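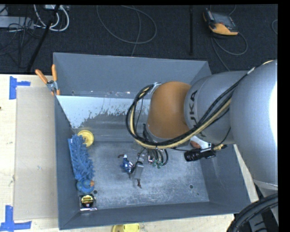

Subject: Re: [stairs-and-floors] Painted basement floor, peeling by the drain

Augustina Dogbe wrote:
> We bought the house on Vallejo in the spring and the basement floor
> had been painted gray by the previous owners. It looked fine until
> September. Now it is coming up in flakes near the floor drain and
> along the wall on the uphill side. I can slide a putty knife under
> it and lift pieces the size of my hand. The middle of the floor is
> solid and I can't get it to budge.
>
> The floor is 600 square feet. The man at the paint counter told me
> to clean it, scuff it and put two coats of Titurine over the top.
> A neighbor says the whole floor has to be ground down to bare
> concrete first. These are very different amounts of work. Which
> one is right? Also there is white powder on the concrete where the
> paint came off. Does that matter?

Augustina,

The powder matters more than anything else in your message, so I'll start with it. It is almost certainly salts carried up by moisture coming through the slab. Water moves through the concrete, evaporates at the surface and leaves the salts behind. If they form under paint, they push the paint off. The fact that you have it on the uphill wall and by the drain fits with that.

Before you buy any paint, do the plastic sheet test. Cut squares of clear plastic, two feet on a side, and tape all four edges down tight. Put one on bare concrete near the drain, one near the uphill wall, and one in the middle of the floor. For the middle one you will need to scrape or grind a patch bare first, or the existing paint will give you a false reading. Leave them for 72 hours. If there are drops on the underside or the concrete has gone darker, you have moisture coming up and no floor paint sold at a hardware store is going to stay down in that spot.

I would also go outside and look at the gutters on that side. When I had the same trouble, the downspout elbow had come loose and was emptying against the foundation. I put a ten foot extension on it and the wall side dried out over one winter. The drain side did not, and I ended up leaving a bare ring around the drain. It has been bare for 15 years and it bothers no one.

On your main question, both of them are partly right. You don't have to take the whole floor to bare concrete if the middle is holding. You do have to remove everything that is loose, plus some that isn't. New paint is only stuck as well as the paint under it. Two coats over the edge of a flaking area will pull up the old layer as they dry and you will be back where you are now, with a thicker edge.

What I did, in order:

Scraped with a long-handled floor scraper until the blade stopped lifting anything. Change the blade often. I went through a box of them.

Scored an X through the paint in several places beyond the scraped area, pressed duct tape over it and pulled it off hard. Where paint came up with the tape, I kept scraping. Where it didn't, I stopped.

Feathered the edges with 60 grit on a sander hooked to a shop vacuum. Wear a proper respirator for this. If the house is older than 1978, test the paint for lead before you sand or scrape any of it. If the test is positive, stop and read up on the rules for your state, and don't dry sand at all.

Brushed off the powder dry, with a stiff brush, and vacuumed. Don't hose it. Water dissolves the salts and they go back into the slab and come up again later. I used a masonry cleaner after that on the spots that wouldn't brush clean, rinsed sparingly with a sponge, and let it dry for a week with a fan going.

Primed the bare areas only, with a masonry primer, then put the finish over everything.

As for Titurine, I have used it on porch steps and it was fine there. I haven't used it below grade. My basement has the Muneck two-part epoxy, which is harder to put down and cost me more, and it has held up under a chest freezer and a workbench. The pot life is short. Mix half a kit at a time and have a second person cutting in along the walls. Bidico makes a one-part version that is easier to work with but it scuffed under the workbench legs within a year. Someone posted a long comparison of the two a while back. It is message 3177 in the list archive if you want to read it. The replies are worth reading too, mainly for the part about acid etching.

If your sheet test comes back wet everywhere, I would take the loose paint off, put down nothing, and use a penetrating sealer that lets the slab breathe. A bare sealed floor is plain to look at but there is nothing on it to peel. You can put rubber mats where you stand.

One more thing on the timing. Most of these coatings want the slab itself above 50 degrees, and the slab will be colder than the air. If you can't get the test and the scraping done before it turns cold, do the scraping over the winter and paint in late spring. You'll also have seen by then what the drain does in a wet month.

Let the list know what you find under the plastic.

Ray

--
To unsubscribe, send a blank message with "unsubscribe" in the subject line.
Please trim quoted text when replying.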